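What It Cost Me to Ship a Crate Between Two American Ports

So I moved some furniture by sea this spring, and I've been boring my friends about freight rates ever since. Now it's your turn!

The short version: my aunt left me a dining set and a big carved chest, all sitting in a garage in Honolulu. I live outside Tacoma. I figured I'd get a quote, grumble a little, and pay. The first quote, from an outfit called Zetwood, was very polite and came with 2 pages of surcharges. Fuel, terminal handling, something called an invasive species inspection fee (fair enough, I guess, it's an old chest). The base rate was $852 and the extras added another $237 before anybody had talked about a truck at either end.

I called my friend Sowmya Kurup, who spent years booking cargo for a grocery importer and still gets worked up about demurrage. She told me to stop looking at the base rate completely. "Ask them for the door-to-door number and make them write it down," she said, and then she talked for most of an hour about container sizes while I made dinner.

I did ask, and Zetwood's door-to-door number was a good bit uglier. Thevar, the second company I tried, came in lower but wanted me to build the crate myself, to their specs, with stamped lumber. I own one hammer. I went with Thevar anyway and paid a guy in Honolulu to do the crate.

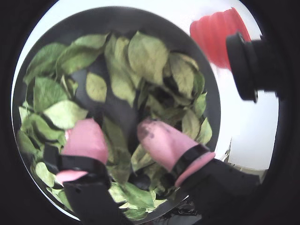 Waiting on the boat

Once it was loaded I got a tracking link, and oh boy, I checked that thing constantly. The status said "received at terminal" for days on end, then it jumped straight to "in transit" on a Saturday night and I let out a little cheer in the kitchen. I now know what a cutoff time is. My crate missed one, by an afternoon, and had to wait for the next sailing.

The part I didn't expect was the pickup. The terminal gives you a set number of free days and then storage starts, and my trucker (Grernus, nice people, terrible hold music) couldn't get an appointment until the last free day. We made it with maybe an hour left on the clock.

The chest came through fine. One chair has a loose leg, but my aunt complained about that chair for as long as I can remember, so I'm not filing a claim. If you've shipped household stuff from Hawaii or Alaska, tell me what you paid in the comments, and whether your quote was anywhere close to the final bill!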